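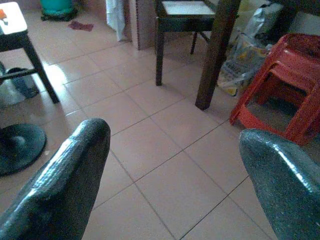 Troramano opens bookings for Esano, its two-arm home robot, weekly rental only for now

Quick one before the afternoon call. Troramano has started taking bookings for Esano, the two-arm unit it has been putting through its paces in ordinary kitchens and dining rooms since spring. You can't buy it. You rent it by the week, it shows up with a tech, the tech sets it up, and 168 hours later somebody comes and takes it away again. Bookings opened this morning at 9 a.m., first deliveries in August.

The pitch is floor and low-shelf work. Stuff that gets dropped, kicked under furniture, or left on a stool. Cloths, bags, packaging, light plastic containers. Troramano calls it "low pickup" and that's the whole product at this point. No dishes, no cooking, no stairs. Anybody hoping for laundry folding will have to keep waiting, the company wouldn't give us a date.

"We had a long list and we cut it," said Nouhaila Filali, product lead at Troramano. "People asked us for everything. What they used it for in the trials was getting things off the floor without bending. So that's what we're shipping."

The trials: over 200 households, according to the company. Mostly apartments, mostly tiled floors, which turns out to matter a lot (more below). Filali says families were told not to tidy up before the unit arrived. Chairs stay where they are, same for fans, side tables, the bag of bags in the corner.

What's in the rental

Two arms on one base. A camera up top and one at each wrist. A charging dock, a tablet, a roll of floor markers you probably won't need. Grippers are two-finger, and the tech will swap the finger covers if yours get worn out during the week. The software is Greridis, Troramano's own, and it runs on the unit. Video stays on the unit too unless you turn on remote help, in which case an operator can see what the cameras see until the session ends. There's a chime when that starts. We'd like a light as well, a chime is easy to miss with a TV going.

Delivery and pickup are handled by Dervishi, a separate company, and so is the setup visit. If something breaks you call Dervishi first, not Troramano. That's printed on the dock but not on the booking page, so write it down.

How it does in a real kitchen

We got a supervised session with the unit in a narrow kitchen, tile on the floor and up the walls. Sherif Saber, a field tech with Dervishi, ran it.

Setup was faster than expected. Saber pushed the base in, leveled it, had it look around the room, and walked us through the tablet. He draws the no-go zones himself with a finger on the map. Gas cylinder, that's a zone. Anything with a cord, zone. He says people skip the cords and they shouldn't.
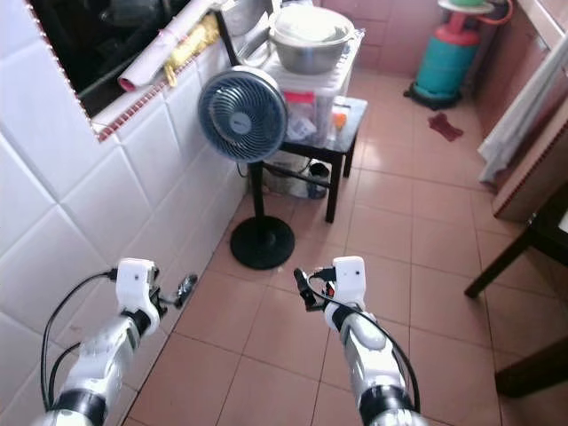
A fan is a good example, Saber said. The heavy base is fine, the planner sees a big round thing on the floor and goes around it. The cord is thin and dark and it wanders. On the current Greridis build you mark it by hand. An automatic cord finder is in testing and should come as an update, free for renters, no date on that one either.

Glossy tile is the other known trouble spot. Shiny floors throw back window light and the reflections of chair legs, and earlier builds would sometimes reach for a bright patch like it was an object. Lahcen Bouazza, who works on the perception side at Troramano, says the fix was to make the wrist cameras agree with the top camera before the arm goes down. It costs time. There's a pause above the floor, long enough that you'll wonder if it's stuck. It isn't, give it a second.

"I would take slow over grabbing at nothing," Bouazza said. "In the trials people forgave slow. When it reached for something that wasn't there they stopped trusting it for the rest of the day."

Grout lines, apparently no problem. Bouazza says they even help, the straight lines give the system something to line up on.

Soft things are where it's strongest. Crumpled cloth especially, plenty of folds to pinch. Thin plastic bags are so-so, particularly in a pile, where it tends to come up with more than one. Nested stools and stacked tubs it wont separate at all, and the tablet tells you as much if you tap on them.

Reach is decent, but space is tight. The arms need room to swing out, and in a narrow kitchen a chair pulled out from the table can shut down half the work area. Saber's advice is to push chairs in before starting, which sort of goes against the don't-tidy-up line from Filali. We asked. She said both are true: it works around a chair, it works better without one.

Noise: low hum when moving, a click from the grippers. No one in the next room complained.

What we didn't like

The tablet app. Text too small, and the stop button sits right next to the home button. There's a physical stop on the base, big enough, easy to hit with an elbow. Use that one. Mahmoud Ramadan, who handles customer support for Troramano, says a new layout is coming before first deliveries and the two buttons will be moved apart.

Booking terms also need a careful read. Cancel inside 2 days of delivery and you lose the deposit. Reschedule inside the same window and you don't, but only once. Damage cover is included for the unit, not for your stuff. Ramadan says claims for household items are looked at case by case, which could mean anyhting, and we've asked for the policy in writing.

Who it's for

Troramano is aiming at people recovering from surgery or a bad back, plus relatives booking on behalf of a parent. A week is short for that. Filali says back-to-back weeks are allowed if nobody else has the slot, and longer plans depend on how many units are free after the first month.

Tarek Samir had one during the trials, after a hip operation. He liked it for the floor and ignored it for everything else. "My daughter marked the zones and I pressed the button," he said. "The first day I watched it the whole time. By the third day I was in the other room." His one gripe was the dock, which took the outlet he uses for the kettle.

Pricing is shown at checkout and varies by distance from the nearest Dervishi depot, so no single number to print here. Apartments without an elevator are fine up to the second floor, above that call first. The doorway check is on the booking page, do it before you pay the deposit.

Will update when Troramano sends over the damage policy.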